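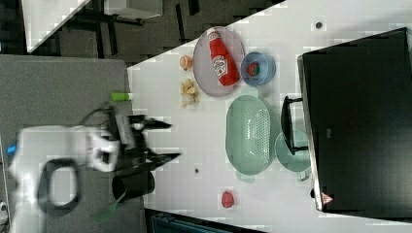 One reader of the first release wrote that the recipe table was usable but that the yield column could not be trusted, as it mixed servings, pans and weights in a single field. Version 2 splits that column. The rest of this file describes the data as it now stands.

Lendum Recipe Tables, version 2
Released 20/11/2015

Contents

recipes.csv: one row per recipe, 3,000 rows
ingredients.csv: one row per ingredient line, keyed to recipes.csv by recipe_id
units.csv: conversion table, 30 rows
CHANGES.txt

Source

Recipes were typed in from the printed household booklets issued by the Prurkport test kitchen. Of the total, 2,000 come from the main series and the rest from seasonal supplements. Wording of the method steps is not included. Only titles, ingredient lines, yields and times were entered.

Fields in recipes.csv

recipe_id: integer, stable across versions
title: as printed, including misspellings
series: main or supplement
yield_value: number, blank if not printed
yield_unit: serving, pan, piece, gram
time_min: total time in minutes, blank if not printed
oven_f: oven temperature in degrees Fahrenheit, blank for stovetop and cold dishes

Fields in ingredients.csv

recipe_id
line_no: order within the recipe, starting at 1
amount: decimal; fractions were converted on entry
unit: must match a row in units.csv
item: lower case, singular
note: free text, such as "chopped" or "packed"

Known problems

Ranges ("2 to 3 cups") are stored as the lower figure, with the upper figure in note. A single recipe may have up to 18 ingredient lines; longer recipes were split by component and share a title but not an id. Do not join on title.

"Spoon" without a qualifier appears in the older booklets. It is kept as its own unit and has no conversion.

Flour weights are by volume conversion only. The supplements assume sifted flour and the main series does not say.

Time was not printed in the early supplements. Blank does not mean zero.

Loading

Files are UTF-8, comma separated, with a header row. Some titles contain commas and are quoted. The Jivoveo importer reads all three files without settings, but it turns blank yield values into zeros unless "keep empty" is checked.

Changes since version 1

Split yield into yield_value and yield_unit
Removed duplicate rows from the June supplement
Corrected oven_f where Celsius had been entered
Renamed qty to amount

Citation

Özkan, Lendum Recipe Tables, version 2.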